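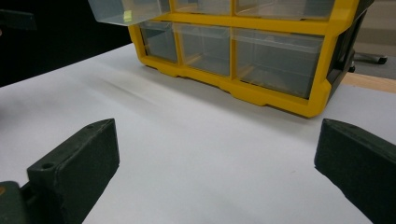 Figure 3. Small-parts organizer with a yellow frame and clear drawers. The upper left drawer is pulled out.

3.2 Storage units and drawer sizes

Small parts at the Rastham site had been kept in mixed boxes until December, when the benches were refitted with drawer organizers of the type in Figure 3. The drawers differ in width. In the lower row a narrow drawer sits at the left, a medium one in the middle and a large one at the right. We treated width as the main variable and recorded which drawer each worker chose for a given part.

The stock list contained 2876 parts, of which 1434 were fasteners. Workers sorted them without a printed plan, following the open sorting method of Kazlauskienė. Labels were left off during the first round. The drawers are transparent, and we wanted to know how far people would rely on seeing the contents through the front.

Most workers put washers and short screws in the narrow drawers and kept the wide ones for brackets, cable clips and anything that did not lie flat. Disagreement was greatest over the medium drawers - these took in 361 parts that were moved at least once before the layout settled. Hélder Magalhães coded the moves from the bench logs, and a second coder at Edent checked them against the stock list.

Retrieval was recorded as a separate task. A worker was given a part name and asked to fetch one piece, and a trial ended when the piece was placed on the tabletop. Opening a wrong drawer was logged as an error even if it was closed again at once. The 902 retrieval trials are reported by drawer width in Section 4.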